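Cesero Hot Water Dispenser, Model 141
User guide, section 4: First filling and daily use

Please read this section before you switch on the dispenser for the first time. It is written for the person who looks after the drinks table in a guest house, office or meeting room.

4.1 Choosing the place

1. Put the dispenser on a flat, firm table. The four feet must all touch the surface.
2. Leave a free space behind the unit, so that the steam can go out from the rear opening.
3. Keep the mains cable away from the front edge of the table.
4. Place the tea bags, sugar and other dry goods to the side of the dispenser – never under the spout or on top of the lid.
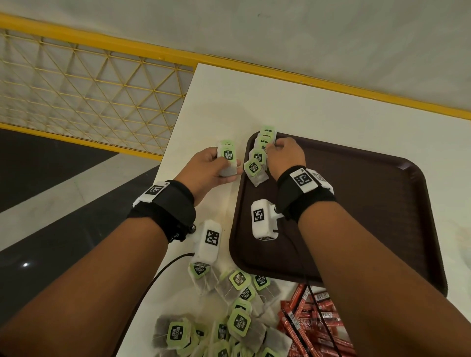 Fig. 1. Tea bags on a serving tray.

Note: Paper sachets take moisture very easily. If your table is small, use the Jatero side shelf (order number 1861), which is sold separately.

4.2 First filling

1. Check that the tap is closed and the plug is out of the socket.
2. Lift the lid and take out the paper sheet from inside the tank.
3. Pour in cold drinking water up to the upper line. Do not fill with milk, coffee or mineral water with gas.
4. Close the lid and turn it to the right until you hear a click.
5. Connect the plug and press the main switch. The red lamp comes on.
6. Wait for the green lamp. The water is now at 91 °C.
7. Let one full tank run out through the tap and pour it away. Repeat this one time with fresh water.

CAUTION: The lid and the spout become very hot. Hold the lid only by the black knob.

CAUTION: Do not open the lid while the red lamp is on. Steam can burn the hand and the face.

4.3 Daily use

1. Empty the water from the day before and fill again with fresh water.
2. Wipe the drip plate and put it back with the Koo mark to the front.
3. Set out the cups and refill the tea and the sugar before the guests arrive.
4. When the water goes under the lower line, the unit stops heating by itself. Add water slowly – the green lamp will go out for some minutes, and this is normal.

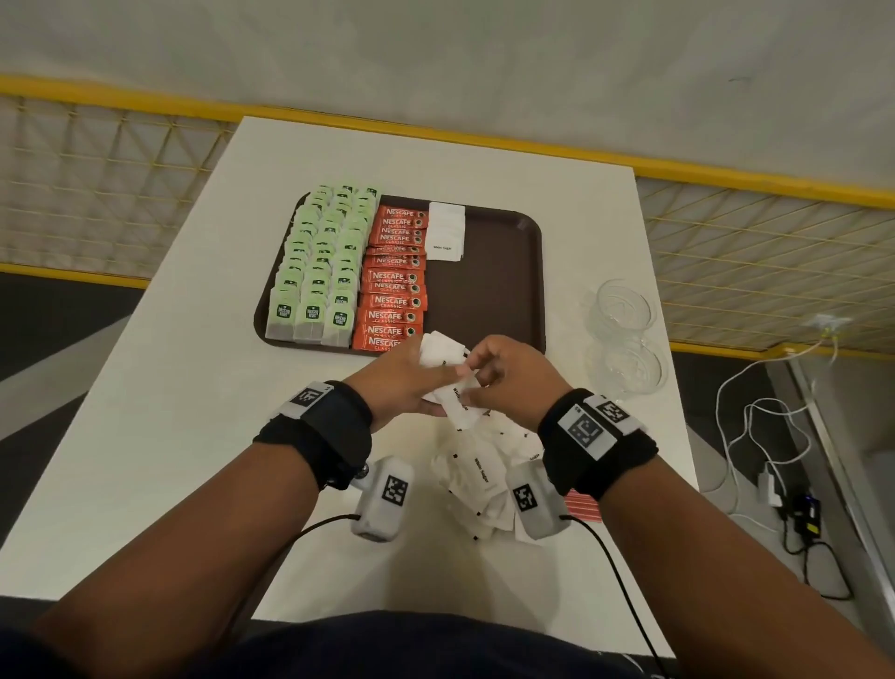
Can I leave the dispenser switched on during the night?
Switch it off at the main switch and take out the plug when the last guest has gone. The tank keeps the water warm for a while, but it must not be heated without a person in the building.

4.4 If the green lamp does not come on

1. Look if the water is above the lower line.
2. Press the reset button under the unit with a thin stick. The plug must be out when you do this.
3. If the lamp is still off, write to the Plosstead service desk and give the serial number from the rear plate.

Removing of limescale is explained in section 5.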